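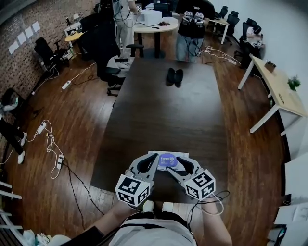
Hand-held grippers at the near end of a long table, with a flat white package between the jaws.

Search tips Enter keyword Go

August
By Felista Odera

Workshop tips: showing a gripper a household job by hand

If you have ever taught a child to fold a pillowcase, you already know most of what you need, because the trick is to do the job plainly and a bit more slowly than you would on your own. I have been demonstrating for the Dirnska project long enough to have 219 packing and tidying goes to my name (Jawad Kiani has 798, and I shall never catch him!), and these are the habits I'd pass on to anyone picking up the grippers for the first time.

Start with something flat and light. A thin packet is a lovely first job – it teaches you to come in low and level. Open the jaws wider than feels necessary, bring the pads in gently, and stop squeezing as soon as you have a hold.

Keep the patterned markers facing outwards and don't let a sleeve flop over them. Roll your cuffs up before you begin, and tuck any long strap ends away while you're at it.

Look to your cable before every go. Mine likes to catch on the table edge, so I let a loop hang free and give it a little shake first.

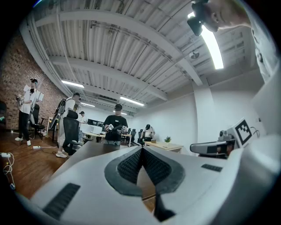 The finger pads seen close to, with other people and their grippers further back.

Wipe the finger pads with a barely damp cloth when you stop for tea, and let them dry properly. Fluff from tea towels is a nuisance and makes smooth packets slide about.

Give your neighbours elbow room, particularly if you are both wearing kit. Noman Bukhari taught me to call out "turning" before I turn round, and I do it in my own kitchen now, to the puzzlement of my family.

If you fumble, put the thing down, go back to your starting place and begin again. I stop after 3 poor goes in a row and have a biscuit. Sixty-six good ones in a morning is my best, and my wrists complained until supper – so do stretch them.

Next month Sobia Orakzai will write about socks.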